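폐플라스틱 병뚜껑 재질 선별 및 재성형 기초 실험 보고서
재료공학 캡스톤디자인 2분반 / 제출일: 2022년 12월 9일

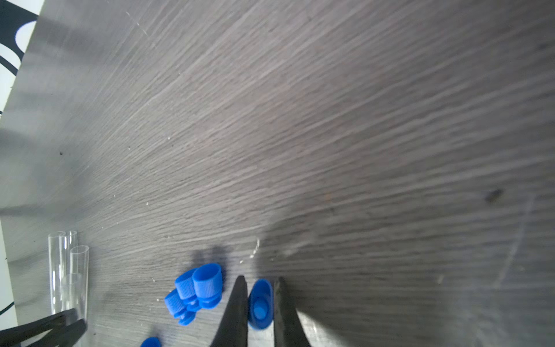

그림 1. 회색 목재 상판 위의 파란색 병뚜껑 시료

1. 과제 개요
본 과제는 교내에서 수거한 음료 병뚜껑을 색상과 형상에 따라 분류하고, 소형 사출 금형에 투입 가능한 분쇄 원료를 얻는 조건을 정리하는 데 목적이 있다. 수거는 10월 한 달간 Naltville 기숙사동과 Truritmont 강의동에서 진행하였으며, 확보한 시료는 총 591개이다.

2. 시료의 형상
파란색 시료에는 측면에 미끄럼 방지용 세로 골이 촘촘히 있고 하단에 넓은 플랜지가 돌출된 형상이 포함된다(그림 1). 개구부 안쪽에 지름이 더 작은 원형 테두리가 있는 시료도 확인된다. 안쪽 테두리 주변은 세척액이 고이기 쉬우므로 건조 시 개구부를 아래로 향하게 배치하였다. 골 사이의 이물은 나일론 솔로 제거하였다.

3. 실험 방법
(1) 세척: 중성세제 수용액에 침지한 후 수돗물로 2회 헹굼.
(2) 재질 선별: 물에 투입하여 부유 여부를 확인. 침강한 시료와 라이너가 분리되지 않는 시료는 제외.
(3) 분쇄: Nernell 소형 분쇄기 사용. 1회 투입량 100 g.
(4) 체가름: 체눈 크기 7 mm. 잔류분은 재분쇄.
(5) 성형: Iyer 수동 사출기로 평판 시편 제작.

4. 결과 및 고찰
플랜지가 있는 뚜껑은 분쇄 후 얇고 긴 조각의 비율이 높았다. 이 조각은 호퍼 출구에서 서로 엉켜 원료 공급을 지연시켰으며, 재분쇄를 거친 원료에서는 같은 현상이 줄었다. 파란색 단일 원료로 만든 시편은 육안상 색 편차가 작았고, 혼합 색상 원료의 시편에서는 줄무늬가 나타났다. 게이트 반대쪽 모서리의 미충전은 두 조건 모두에서 발생하였다.

부유 선별만으로는 폴리에틸렌과 폴리프로필렌을 구분할 수 없다. 따라서 본 보고서의 시편은 두 재질이 섞여 있을 가능성이 있으며, 기계적 물성 비교에는 사용하지 않았다.

5. 향후 과제
- 적외선 분광 분석을 통한 재질 구분
- 금형 예열 온도에 따른 미충전 면적 측정
- 플랜지 절단 후 분쇄한 원료와의 공급성 비교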